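4.3 Comparing two gripper finger sets on the laundry task

Last updated: December

Use this section when you must choose between the Dalero long fingers and the Skereck soft fingers. Do the whole test with one set before you mount the other one.

1. Stop the arm and switch off the gripper power on the Jindon controller.
2. Mount the fingers and tighten the four screws by hand, then with the supplied key.
3. In the controller menu, select the finger profile. The Dalero profile is number 13.
4. Open the gripper fully and check the wrist camera picture. Both fingertips must be visible.
5. Place the basket at the foot of the washer and open the washer door by hand.
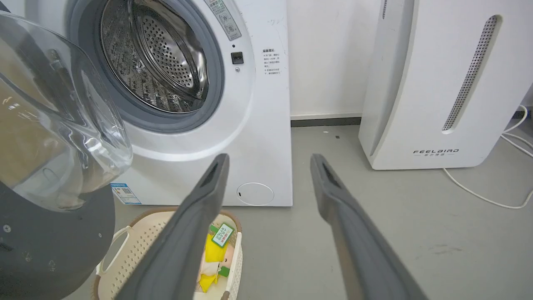 Fig. 4-3. Wrist camera view with gripper open, basket at the base of the washer.

6. Set the arm speed to 60 percent. You can go up to 90 percent later, but only for moves away from the machine.
7. Start the program "basket to drum" and let it run 20 times with the same pieces of laundry.
8. Write down each failed grasp and save the log before you change the fingers.

CAUTION: The open door takes much space on the side of the arm path. Teach the door as a keep-out zone first - a long finger can hit the glass when the wrist turns.

Note: Thin tags on the laundry can be pinched instead of the fabric. Count such a grasp as failed, also if the piece arrives in the drum.

Note: If the controller shows error 1383, the finger profile does not match the mounted set. Repeat step 3.

Reader comments (2)

With the Skereck set I had to lower the closing force, otherwise small pieces slipped out to the side. Maybe add this to step 3?

Is the keep-out zone kept when I load the Lévesque arm file? For me it was gone after restart and I had to teach it again.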